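Hinthorpe Community Boards > Home and Garden > Kitchens
Thread: Stone benchtop or laminate for a small reno?

gumleaf_72
January 6, 2024
We're redoing the kitchen in a two-bedroom unit and I'm stuck on the benchtop. The quote for stone came in at $1,420 more than laminate, same layout, same sink. We plan to stay put for a good while but it's not a forever place. We cook most nights and the kids are hard on everything. Is the stone worth the extra, or would you put the money into better drawers?

tenmil
Drawers. Every time. You touch the drawers all day and you wipe the bench twice. We got laminate from Menon when we did ours and it still looks fine apart from one spot beside the kettle where the edge strip has lifted.

parkside_pete
Depends what you mean by stone. Marble and granite get lumped together and they behave nothing alike. Marble marks if you leave lemon juice or vinegar on it. Granite mostly doesn't care. Ask which one the quote is for, and ask what it's sealed with.

gumleaf_72
Good point, the quote just says "natural stone, dark". I'll ring them Monday. The colour is the other thing. My partner wants dark and I'm worried it'll make a small room feel smaller. We've only got the one window and it faces the fence.

quollhouse
I had dark marble for years in the last place and have pale laminate now. Things I'd tell myself if I was doing it again:

Dark marble shows crumbs, flour and water spots. It hides tea stains. Pale laminate is the other way around.

Lighting matters more than the bench colour. We put a strip light under the cupboards and the room felt bigger straight away.

If the bench is dark, keep the small appliances light or metal so you can see where they are at six in the morning. 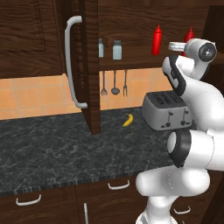
tenmil
Have to disagree with quollhouse on the lighting. A strip light on polished dark stone gives you a row of bright dots right where you're chopping. My sister's place has it and she never turns it on. If you go dark, get a honed finish or leave the strip off.

quollhouse
Ours was honed, so fair enough. I hadn't thought about polished.

benchmark
I used to fit kitchens. Few things that haven't come up.

Check the cabinets can take the weight. Stone is heavy and older carcasses can sag. Some installers will quote the top and leave you to sort out the rest.

Ask where the join goes. On an L-shaped bench there will be one, and you don't want it over the dishwasher.

Get the cutout for the cooktop included in the price in writing. I've seen people charged $300 extra on the day.

Laminate fails at the edges and around the sink. If the sink is sealed properly and you wipe up water, you'll get plenty of years out of it.

parkside_pete
Agree with all of that except the last bit. "If you wipe up water" is doing a lot of work in a house with kids.

benchmark
True. But kids and marble isn't a great mix either. One forgotten orange half overnight and you've got a dull ring for good.

flat_white_no_sugar
Has anyone used Flekero? They do a compressed board top that's meant to sit between the two on price. They quoted us $697 for a straight run, supply only.

tenmil
Looked at it in the showroom out at Koledska. Felt decent, but the sample had a scratch in it already and the bloke couldn't tell me how you'd repair it. Put me off.

flat_white_no_sugar
Hmm. That was going to be my question to them.

gumleaf_72
Thanks everyone. Rang this morning. It's marble, polished, and the cooktop cutout is not included. With that plus a bit of bracing on the corner cabinet we'd be close to $2,000 over the laminate. Partner still wants dark, so now we're looking at a dark laminate and soft-close drawers.

quollhouse
Get a big sample and leave it next to your sink for a week before you sign. Dark laminate with a gloss finish scratches white.

gumleaf_72
Will do. Picking up two matte ones on the way home.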